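Skurkow House Community Centre
Kitchen and Dining Area: Monthly Safety Inspection, September 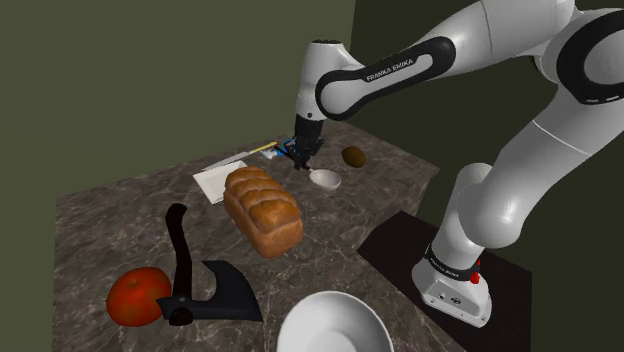

Inspection carried out by Yakubu Eze, starting at 7.30 am before the first booking. The inspection covers the main kitchen, the servery, the dry store and the dining room on the ground floor. Items marked Action are to be dealt with before the next inspection. Tables were checked for stability and clean surfaces, including any on which small items such as a white spoon are left out between sessions. Hirers are asked to return all cutlery to the servery drawers.

1. Fire exits and routes
Satisfactory. Both doors opened freely. The Grasta hall side was partly blocked by stacked chairs last month and is now clear.

2. Extinguishers and fire blanket
Action. Blanket in place by the cooker. The tag on extinguisher 108 is unreadable and must be replaced by the contractor.

3. Fridge and freezer
Satisfactory. Fridge at 5 degrees at the time of the visit. The log sheet has gaps on two mornings - the duty manager has been informed.

4. Hot water and hand washing
Action. Soap dispenser at the second basin empty. Paper towels in stock.

5. Floors
Action. The edge strip between the kitchen and the dining room has lifted again. Taped down for now. Work order 903 remains open with Abubakar Maintenance and should be treated as urgent.

6. Electrical items
Satisfactory. No damaged leads found. Toaster removed from use in the summer and not yet replaced.

7. Dry store
Satisfactory. Nothing stored on the floor. Shelf labels would benefit from renewal.

8. First aid box
Satisfactory, apart from blue plasters running low.

9. Imari Room hatch
Not inspected. Key not available.

General comments
Standards remain acceptable. Hirers should be reminded that the cooker must be switched off at the wall after use.

Signed: Y. Eze
Copy to: Centre Manager, noticeboard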